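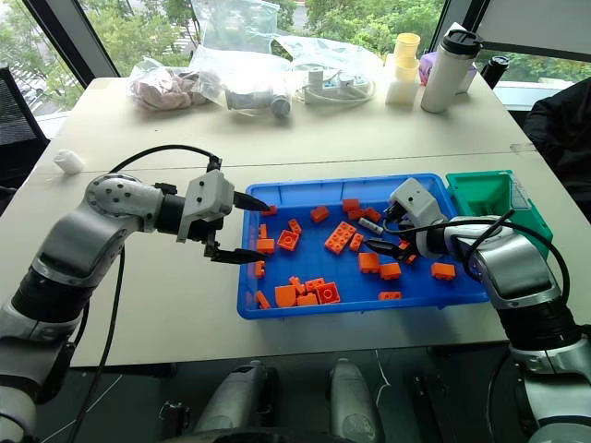
What should you budget for first when you're buying a pair of robot arms? The table they'll be fixed to, the cables, and the hours of the person who will look after them, and only then the arms.

Speaker notes – Américo Loureiro
Planning and paying for a two-arm bench
Slot is after lunch, so keep it moving. Questions at the end, but take one in the middle if a hand goes up.

OPENING (slide 1)

Say hello. Say where I'm from (Plondico, the workshop side, I don't sell anything).

I love this stuff. I've wanted to give this talk since March, when we signed off our second bench, and I finally have real costs to share. Everything today comes from our own spending. Yours will differ, but the order of the headings should hold up pretty well.

Leave the slide up while people sit down. Two arms, two parallel grippers, one shallow blue tray of orange bricks between them. Sorting and picking bricks is a brilliant first job to plan around. They're cheap, they come in lots of shapes, and you can tip them back in the tray and start again as often as you like!

WHY TWO ARMS (slide 2)

Ask the room: who has one arm already? Who has two?

One arm can pick. Two arms can hold and pick, or pass a part across, or work opposite halves of the same tray. If your job never needs a second hand, buy one arm and spend the rest on grippers. Really. We did a whole year with one and learned loads.

If you do want two, order them together. We bought ours apart and ended up with different controller versions, and I lost a week to it. Tell the Sipos story here if there's time (wrong plug, right crate, very nice driver).

THE MONEY (slide 3)

Go slowly on this one, people will be writing.

Think of the whole budget as 100 parts. In our plan the arms and grippers took a little over half. The rest went on things that weren't in the first quote at all – table, mounting, power, guarding, training, spares.

Spare gripper fingers: buy them on day one. Ours came to 400 pounds for a box and I have never regretted it. Fingers wear, fingers get knocked, and the wait for new ones was longer than the wait for the arms.

Bricks, trays and bins: small change. Get several trays the same so you can swap them over. Shallow ones with raised sides are good, the grippers can get down to the parts and the parts stay put. Throw in a few things of another shape as well. On my slide there's a small silver-grey cylinder in with the bricks, and a mixed tray like that gives you a much better idea of what a gripper can manage.

THE ROOM (slide 4)

My favourite slide, sorry.

Measure the reach before you choose the table. Draw it on the floor in tape if you have to. We nearly bought a lovely table that was far too narrow for both arms to stretch out.

Cables. Look at how they loop over the arms on slide 1. They need slack and they need somewhere to go, so leave room for that in the drawing. The Malovley people sent us longer ones when we asked, no fuss.

Windows. Daylight is lovely to work in, but if you are using cameras, put blinds in the budget. Sun moves, and a setup that behaves at ten in the morning can be hopeless by three.

Sockets. Count what you need, then double it.

PEOPLE AND TIME (slide 5)

We logged 1043 hours on the bench in the first year. Show the chart. The tall bar at the start is set-up and the second tall one is me breaking things.

Name one person as the owner and pay for their training. We have 5 people who can run it now, but there's still one owner, and the diary goes through her.

Rent before you buy if you can. Grallik let us have an arm for a month and took the rent off the price. Ask every supplier for this, the worst they can say is no.

LAST SLIDE (slide 6)

Put the blank budget sheet up. Paper copies are by the door, take two.

Say the next open bench day is Sunday, May 29, 2022. Bring your own parts if they fit in a tray!

Thank the hosts. Unplug the clicker and give it back this time.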